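Mug tree vs. hooks vs. just stacking them

Small Kitchens board > Storage and counters
Started May 29, 2022

pegboardpam wrote:
We have one run of counter, a toaster oven that eats a third of it, and five mugs that get used every day. My sister swears by a mug tree. I say it's a stick that takes up the space of a dinner plate so you can look at your cups. Talk me into it or out of it. I have 421 unread posts in this section and no plans to read them.

crumbtray wrote:
Out of it. I had the Nusel one for a year. Every time I took a mug off one side, the whole thing leaned the other way. It went to the thrift store in August with the price sticker still on the bottom.

Zoi Economou wrote:
That's a bad tree, though. Mine is a Plelten with a heavy base and it has never gone over. You do have to load it evenly, which takes no thought at all once you're used to it.

crumbtray wrote:
I don't want to get used to my cup holder. A cup goes in a cupboard.

pegboardpam wrote:
Zoi, is yours near anything hot? Mine would have to share the counter with the oven, and I don't love the idea of reaching past it for a cup.

Freya Mottram wrote:
Adding some pictures. Same tabletop in all three.

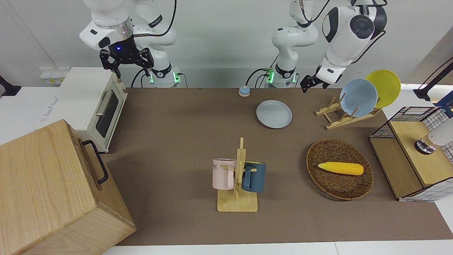
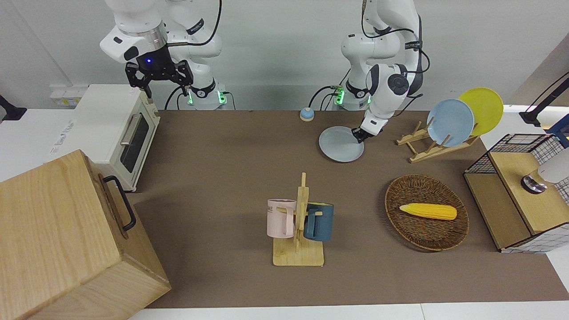
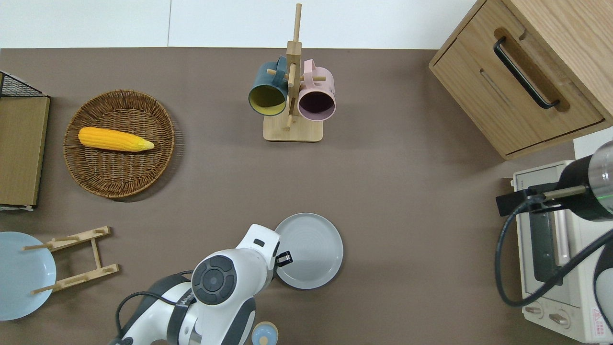 My problem with mug trees is the air around them. People compare the size of the base to the size of a mug and decide they've saved space, but you can't push anything up against the post because the mugs stick out over it. Look at the second picture: a square base, and then a pink mug out one side and a teal one out the other. That's the room two mugs would take up standing on the counter, plus the gap in the middle. The plates bother me less. A plate is flat, and you can put another plate on it. I'd look at the folding wooden plate stand on the left in the third one before I'd look at the tree. It's lying down there, and a thing that folds can go in a drawer when you're sick of it.

Zoi Economou wrote:
Two mugs is hardly a fair test. Fill every peg and the numbers change. You're also counting only the counter. The tree goes up, and the space above my counter is doing nothing.

Freya Mottram wrote:
Fill every peg and you have to move one mug to get at another. I've tried it. As for going up, so does a shelf, and a shelf doesn't wobble.

crumbtray wrote:
What about the basket in the last one, with the corn? I'd give that the counter space ahead of the tree. At least you can empty it and put something else in it.

Freya Mottram wrote:
Wicker and crumbs. No thank you.

oldstove2627 wrote:
Renter here, so no shelf and no hooks. I bought the Işık tree because the listing said it "frees up your cabinets." It freed up one half of one shelf, and I put the Parka lunch boxes there, and now I can't find the lids. I keep the tree because my kid likes hanging up her own cup. That's the only good thing I'll say about it.

Zoi Economou wrote:
That's a pretty good thing.

oldstove2627 wrote:
She's three. She also likes hanging her cup on the cat.

pegboardpam wrote:
OK, I'm going to put a dinner plate on the counter for a week where the tree would go and see how much it annoys me. If I keep moving it, no tree.

crumbtray wrote:
You'll move it by tonight.

Zoi Economou wrote:
Use a small plate. The Plelten base is nowhere near dinner plate size.

Freya Mottram wrote:
Use the dinner plate. The mugs stick out, Zoi.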